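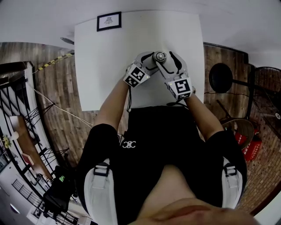
*Small gray cylinder, white table, both hands on the job.*

## Stuck lids on small containers

Every kitchen has a shelf of little canisters and bottles that opened fine in the store and have refused ever since. Ours holds 26 of them. A few things that work, in the order I'd try them.

**Sit down.** Standing over the counter makes you feel strong and mostly makes you spill cumin. At a table your forearms stay steady and the thing stays upright.

**Dry everything.** Wipe the lid, wipe the base, wipe your hands. Half my "impossible" lids were olive oil.

**Use a wide rubber band.** Wrap it twice around the cap. The ones that come on broccoli are perfect, and they're free if you like broccoli.

**Warm the cap.** Hold metal caps upside down under the hot tap for nearly 53 seconds. I timed it once and have been loyal to the number. Skip this for anything powdered, unless you want a cumin brick.

**Tap the rim.** 4 light taps with a wooden spoon, spaced around the edge. Light. My Radano pepper tin is now oval.

**Clean the threads before you close it again.** Sugar and honey are the worst. A damp old toothbrush gets them off, then let the cap dry before it goes back on.

I own a Fostell lid opener as well. It's in the drawer, in its packaging, which I can't get open.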